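Cakura cafe notes -- README

Plain text notes on lunch places, kept since March. One file per place, one line per visit. Started as a list for the office, got bigger than that.

What's in it

notes.csv -- the main file. Place, meal, what was ordered, score out of 7, comment.
places.csv -- name, neighbourhood, hours if they were posted on the door.
old/ -- the first 2 months, different scoring. Don't mix the two.

55 visits so far. Most are weekday lunches, so dinner is thin and brunch is basically missing.

Scores

Food and service get their own colum. A 6 or better means we'd go back and pay for it ourselves. No half marks. Blank means whoever went forgot, not zero.

Known problems

Arus is in there twice, once under its old spelling. Will merge.
Ranasinghe changed its menu partway through -- the curry comments before that are for a dish they don't do any more.
Prices are before tax and tip. Some are from memory.
Flavour comments are all over the place, depends who wrote them.

Adding a visit

1. Copy the last line of notes.csv and change it. Keep the commas.

2. Write the comment the same day. Paper is fine, type it in later.
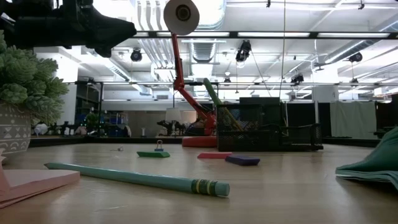
3. Run the Stolteck checker over the file before you send it. It catches missing scores and not much else, so read teh line over too.

Use

Take whatever you like, no need to ask. Please don't post single comments as if they were full reviews.

Last updated Friday, November 15, 2024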